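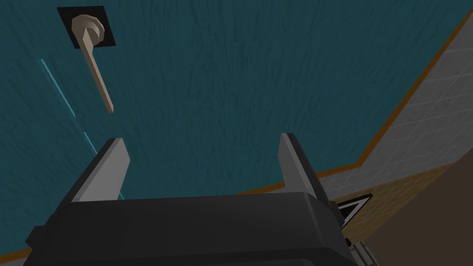

Courses > Interior Fittings > Unit 562 > Handout 8

Timetable Handouts Reading Workshop Contact

March
Notes by Hui-mei Yuen

Door furniture: levers, roses and latches

These notes go with the second lecture on doors. Hinges and closers were covered in the first one and are not repeated. Bring a pencil and a steel rule to the workshop.

Terms

Door furniture means the parts fixed to the face of the door that people touch or see: handles, roses, plates, knobs, escutcheons. The lock or latch itself sits inside the door and is usually ordered separately. Students mix these up on schedules every year, and a supplier will send exactly what the schedule says.

A rose (or rosette) is the cover around the neck of the handle. A backplate does the same job over a larger area and may also take a keyhole. Roses are mostly round or square. Some sets put a round rose over a square plate, which is useful on an old door where an earlier fitting has left marks.

The spindle is the square bar that passes through the latch and joins the two handles. Ours in the workshop are 8 mm. Older doors may have something else, so measure before ordering.

Lever or knob

A knob has to be gripped and turned. A lever can be pushed down with the side of a hand, an elbow or a forearm. For anyone with weak grip, or with both hands full, the lever is the easier choice. In the lecture Lorne Sandhu passed round a Wasto knob and a Sterkum lever and asked people to work each one wearing a wet rubber glove. Try it at home if you missed it.

Levers have their own problems. A straight bar with an open end can catch a sleeve or a bag strap. A return-to-door lever, where the end bends back towards the face, catches less. Long levers put more strain on the fixings, and cheap springs begin to droop. Check for droop by standing back and looking along the corridor at several doors together.

Colour and contrast

A person with poor sight finds the handle by its difference from the door. What matters is light against dark; two colours of similar lightness can look the same in a dim corridor. A pale handle on a deep blue or green door is easy to pick out. Polished metal is harder to judge, as it picks up the colour of whatever is opposite. Look at samples in the room where they will be used, with the lights on and then off.
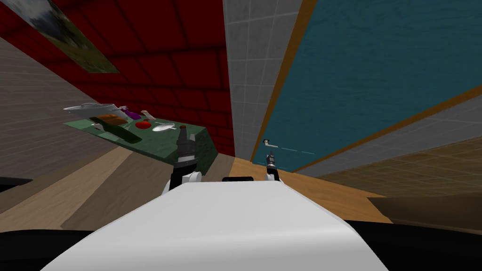 Rendered interior with green table, teal wall and silver door handle.

Setting out

The practice door is 2093 mm high. Mark the handle height from finished floor level. If the floor covering is not yet down, add its thickness first. Square a line across both faces and the edge, then mark the backset from the edge of the door. Drill from both sides to meet in the middle.

Leave a clear gap between the end of the lever and the frame. Knuckles get hurt on narrow stiles. Where the backset is too short for this, use a deeper latch case or a shorter lever.

Fix one side loosely, fit the spindle, fit the other side, work the latch, and only then tighten. A latch that sticks after tightening usually means the holes are out of line. Slacken the screws and look again before reaching for the file.

For next time

Read the Chiang catalogue pages on latches, and note the backset for each case.
Draw a lever set in section, full size, on one sheet.
Iker Llorente and Norbert Hubáček have the practice door first, then Chia-hao Mak's group. Workshop keys are with Lorne.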